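Accueil > On recrute > Appel à participants

On cherche des mains pour comparer nos pinces 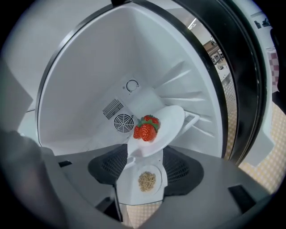
Bonjour à toutes et à tous ! Moi c'est Bushra Niazi, je m'occupe des essais chez Fletura, et j'ai besoin de monde au mois de mars. On compare deux pinces à main équipées d'une caméra, la Nyarko et la Clekier, et après des semaines à les essayer entre collègues on ne voit plus leurs défauts (Fabian Thaler attrape tout avec n'importe quoi, il ne nous sert plus de référence).

Concrètement, vous venez à l'atelier de Claltberg, on vous met une pince dans la main et vous déplacez des choses de cuisine : des assiettes, des petites coupelles, des fruits, des graines. Il faut saisir, incliner, poser, recommencer. Puis vous changez de pince et vous refaites la même série. Chaque séance comprend 20 manipulations par pince, avec une vraie pause au milieu, café compris !

Aucune expérience demandée. Gauchers très bienvenus, on en manque cruellement. Il faut juste être majeur, pouvoir rester debout un moment et accepter que la caméra de la pince enregistre vos gestes. Votre visage ne nous intéresse pas, et si on l'aperçoit on le floute.

Je prends huit personnes, pour deux séances chacune. L'indemnité est de 79 euros par séance, versée par virement. À la fin, Nizar Nasrallah vous posera des questions sur le poids, la gâchette, la fatigue du poignet... Soyez francs, même si la pince vous agace, c'est ce qu'on veut savoir.

Pour vous inscrire, laissez un message à l'accueil de Fletura avec votre prénom, vos disponibilités et votre main dominante. Je rappelle tout le monde moi-même, parfois en fin de journée.

Bushra

Dernière mise à jour : 12 mars 2021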